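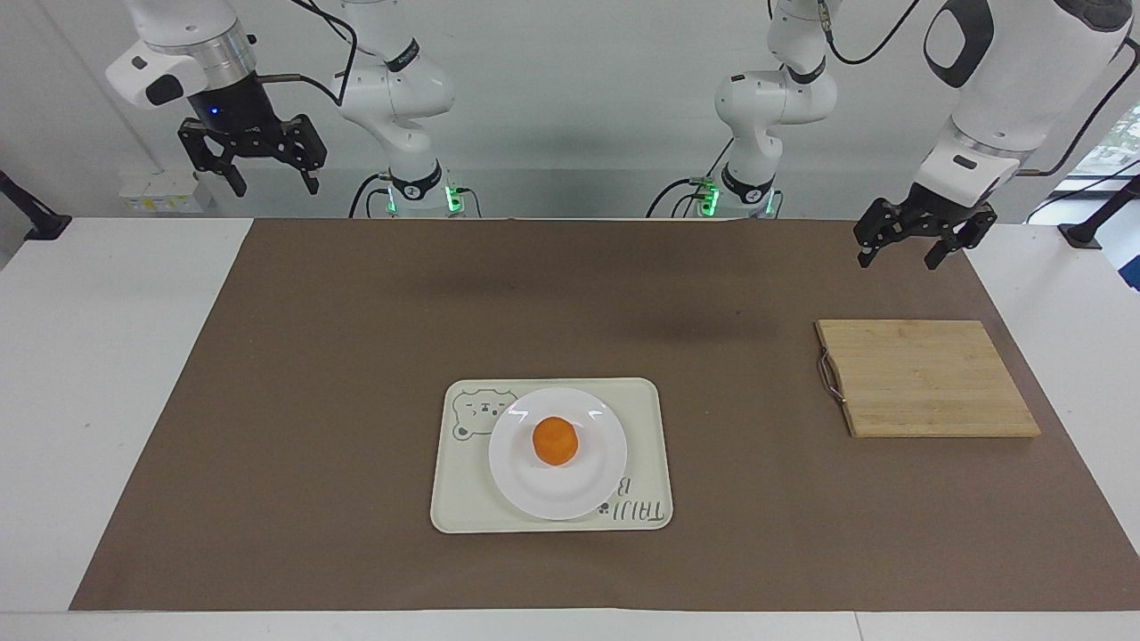 Bench with the brown mat, both arms raised.

February, 4:13 pm
Posted by Sunita Quintanilla

Issue: Gerneck automatic stops overnight. Customer wears it daily, sets it down at night and finds it stopped by morning. Bought used, no service papers.

Checked first: hand-wound the crown fully and left the watch dial up. It ran well past a day, so mainspring and train look fine. Amplitude was a bit low but steady.

Next: put it on the Kashyap winder from a dead stop. After 3 hours it had barely any reserve. Rotor swings freely, no scraping on the case back.

Opened the winding module. One reversing wheel slips in both directions. Old oil had gummed up the clicks. Cleaned it twice, no change.

Update, Mehwish Kakakhel: Gilska lists the wheel under the older part number. Ordered 2, one for stock. Don't oil the new one, it comes treated.

Update, Sunita: New wheel fitted. Reserve builds normally on the winder in both directions. Rotor screw was also slightly loose, tightened. Wear test for 4 days before closing. Case back gasket still to come from Plosutar.

Status: open, waiting on gasket.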